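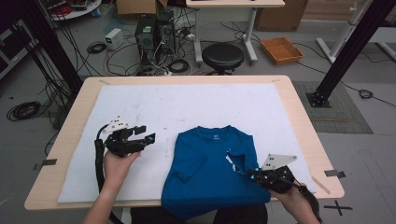

Folding Shirts on Felt: Does the Surface Matter?

Project report, Household Materials course
Group: Itsuki Hosoda, Melati Ismail, Vilmos Deák
Supervisor: Hideaki Takagi

1. Background

Our group wanted to find out whether the surface a T-shirt is folded on changes how neat the folded shirt comes out. Most people fold on whatever is near, usually a bed or a bare table. Melati worked in a clothing store before she started the course and was taught to fold on a padded counter. She thought it made a difference. Vilmos thought it did not. We agreed to test it.

The project ran through October. We had the small workroom for two hours each afternoon, starting at 4 p.m.

2. Materials

The table has a light wood top. For the felt condition we covered nearly all of it with a large white mat. For the bare condition we took the mat off and wiped the wood down.

The shirts were short-sleeved cotton T-shirts with a round neck. We used blue ones for the main runs because the edges of a blue shirt are easy to see against white felt. They have a small white logo under the collar, and this turned out to be useful as a center mark. If the logo sat in the middle of the finished fold, the sides had been folded evenly.

White felt shows everything. After the first week it had picked up small dark specks and a few smudges that brushing did not remove. We do not think this affected the folding, but a gray mat would have been easier to keep looking clean.

3. Method

Each shirt was laid flat, face up, with the neckline away from the person folding. The hem was allowed to hang over the near edge of the table. The order of folds was always the same:

Left sleeve in across the body.
Right side in, to meet the left.
Hem up to the chest.
Fold in half once more toward the collar.

We sat down for all runs. Standing is more natural for this job, but the height of the table suited sitting, and we wanted everyone's arms at a similar angle.

A finished fold was scored from zero to 6. Points came off for a sleeve sticking out, a crooked hem, a logo away from the center, and wrinkles longer than a finger. Riku Kubo, who is in another group, did the scoring without being told which surface had been used. We carried each shirt to him on a tray so that he did not see the table.

In total we folded 600 times, half on felt and half on bare wood.

4. Results

The felt folds scored better. On felt, 79 percent of folds got five points or more. On bare wood the share was clearly lower, and most of the lost points were for the hem.

The reason seems to be sliding. On bare wood the whole shirt moves when one side is pulled, so the second fold starts from a shirt that is no longer straight. Felt holds the bottom layer in place. The same grip is a small problem on the right side fold, where the fabric has to be picked up cleanly. If only the top layer is caught, the back stays on the felt and the shirt twists. All of us made this mistake at first — Itsuki more than the others, by his own count.

Wrinkles were about the same on both surfaces.

5. Problems

The hanging hem caused trouble on bare wood. Its weight slowly pulled the shirt toward the person's lap. We should have used a deeper table or laid the shirts sideways.

We also got better with practice, and we did most of the bare wood runs in the first half of the month. Some of the difference may come from that. Mr. Takagi pointed this out when we showed him the plan and we should have listened.

6. Next steps

We would like to repeat the test with mixed order, and to add long-sleeved shirts and a thinner mat. Vilmos now folds his laundry on a blanket.

Shared 6 times

2 comments

Kiker
Did you try a towel? I fold on a bath towel and it holds pretty well, but it leaves lint on dark shirts.

Nandik
Good report. I would want to see the scores split by person, to check the practice effect in section 5.

Recent reports
Drying Times for Cotton Socks Indoors
Which Hangers Stretch a Collar?
Storing Sweaters in a Small Closet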